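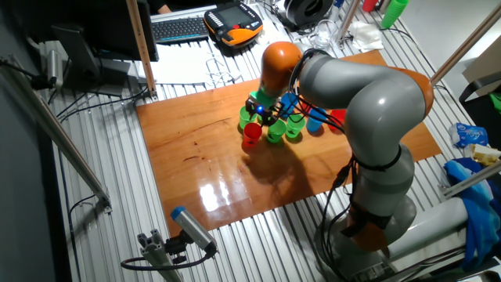 彩色塑料杯该不该按颜色分

我家厨房的水杯一直是混着放的,红的、绿的、蓝的挤在一层搁板上,谁渴了随手拿一个。前些年有朋友来吃饭,看了以后建议我按颜色分工:一种颜色喝水,一种颜色刷牙,一种颜色留给客人。我照做了三个多月,后来又放弃了。这篇文章想说的就是这件事:家里的塑料杯,我主张少分颜色,多看大小和放法。

先说按颜色分的好处,这些好处是有的。孩子多的家庭,一人一色,确实能少吵几句。幼儿园也这么做,老师一眼就能看出谁的杯子没收。聚会的时候,用颜色区分酒和果汁,也方便。我不反对在这些场合用颜色。

问题出在日常。一个家庭买杯子,很少能刚好买到每种颜色一样多。我在网上买过一套Flullex的杯子,到手以后绿的最多,蓝的最少,大概是店家按库存配的。用了一阵,又丢了一个,裂了一个,比例就更乱了。这时候如果规定蓝色是客人杯,来三个客人就不够用;规定绿色是喝水杯,又总有几个闲在后面,积一层灰。规矩定得越细,例外就越多,最后每个人都要记住一套自己不关心的规则。

我记得最清楚的是母亲来住的那个月。她眼睛不太好,晚上厨房只开一盏小灯,红的和蓝的在她看来差不多深。她拿错了几次刷牙的杯子喝水,自己觉得过意不去,后来干脆用碗喝。为了几个杯子,让一个老人在家里觉得拘束,这个规矩就没有留下来的必要了。

颜色这件事还有一层,就是它会误导人。同一个架子上颜色鲜艳的东西,看上去总是比实际的多,也比实际的乱。有人看见桌上红绿蓝堆在一起,第一反应是该收拾了,于是买收纳盒,买分隔板,买标签。其实把几个杯子往一处拢一拢,口朝一个方向,空出旁边的台面,就已经够了。我见过一位亲戚为了收杯子,买了一个609元的Cekberg分格架,每格一种颜色。架子比杯子贵得多,占的地方也比杯子大。半年以后,架子上放的是药盒和电池。

那么应该看什么?我的看法是先看大小。

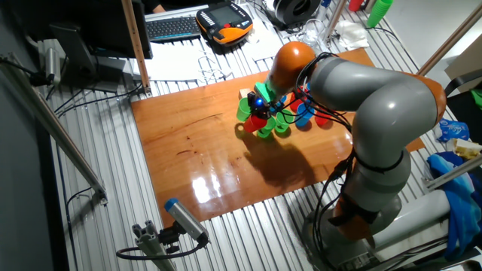
红、绿、蓝三色塑料杯,集中立在一块木板上。

大小对使用的影响是直接的。小杯子适合孩子,也适合吃药时喝两口水;大杯子适合夏天喝凉茶,适合饭桌。人伸手的时候,想的是“我要喝多少”,很少想“我要喝什么颜色”。如果把大的放后面,小的放前面,不用贴标签,也不用向客人解释,谁来都能用对。小的挡不住大的,拿的时候也不容易碰倒一片。塑料杯轻,碰倒了虽然不碎,但滚到灶台后面去,掏起来很费事。

再看放法。常见的放法有两种,一种是摞起来,一种是散开立着。摞起来省地方,这一点没有争议。我家橱柜里一层搁板的净宽是90厘米,摞着放,两摞就够全家用,剩下的地方可以放碗。但是摞着放有两个麻烦。一个是塑料杯没干透就套在一起,里面有水汽,过两天有味道。另一个是套紧了拔不出来,越是薄的杯子越容易吸住,孩子使劲一拔,手肘就撞到柜门上。

散开立着占地方,可是每个都拿得到,也看得清里面干不干净。我现在的做法是常用的散开立着,不常用的摞起来放到高处。常用的不必多,一人一个,再加两三个备用。这个数量足够应付平时,偶尔来人多,再从高处拿。

下面说说垫什么。我倾向于用一块木板。直接放在台面上,洗完的水会顺着杯底流开,台面上总有一圈一圈的水印;放在金属沥水架上,条缝之间容易卡住小杯子的底,立不稳。木板平,杯子站得住,而且整块可以端走,擦台面的时候不用一个一个挪。我家这块是Talavera的旧货,原来是做茶盘用的,花了103元,表面上过漆,水一擦就干净。漆面有一个缺点,反光,顶灯一照白花花一片,有没有水渍反而看不出来,得侧着头看。另外木板怕长时间泡着,杯子最好先控一控水再放上去,隔几天把板子竖起来晾一晾。

有人会说,这么讲究一块板子,和讲究颜色有什么区别?区别在于,板子的规矩只有收拾的人要记,用杯子的人什么也不用管。颜色的规矩正好反过来,收拾的人轻松了,所有用杯子的人都要跟着记。家里的规矩如果一定要有人承担,我愿意由收拾的人来承担,何况在我家,收拾的人就是我。

也有人从卫生的角度提出反对,认为混着用容易传染感冒。这个意见我部分同意。家里有人生病的时候,应该单独给他一个杯子,放在他床头,不和别的放在一起。这时候用位置来区分比用颜色可靠,放在床头的就是他的,不会有人跑到卧室去拿来喝水。平时没人生病,杯子洗干净晾干,谁用都一样。如果实在介意,可以在杯底写名字,或者各自买一个自己喜欢的瓷杯,没有必要把一整套塑料杯都编上号。

刷牙杯是另一回事,我认为应该完全分开,连材质和形状都不要一样。我家的刷牙杯是带把的Kukov,放在洗手间,从来不进厨房。以前用同一套杯子里的一种颜色来刷牙,是我犯的一个错误,前面说到母亲拿错杯子,根子就在这里。用途差得远的东西,样子也应该差得远,靠颜色这一点差别是分不住的。

还有换不换的问题。塑料杯用久了,内壁会有划痕,颜色也会发暗。按颜色分的人家,往往坏了一个就想补一个同色的,补不到就整套换掉,旧的扔了可惜,留着又占地方。不按颜色分,坏哪个扔哪个,缺了就随便添一个大小合适的。我家现在的杯子前后买过三批,颜色深浅都不一样,放在一起也没有谁觉得别扭。

我也知道,有些人就是喜欢整齐的颜色,看着舒服。这是个人爱好,自己住的话完全可以。我想提醒的是,和别人一起住的时候,不要把自己看着舒服当成大家都方便。判断的办法很简单,请一个没来过的客人自己去倒杯水,看他要不要开口问。要问,就说明规矩太多了。

我家从三月改回混着放到现在,没有人再问过该用哪个。绿的还是比别的多,蓝的还是那么几个。晚上洗完,我把它们拢到板子上,大的靠里,小的靠外,然后关灯。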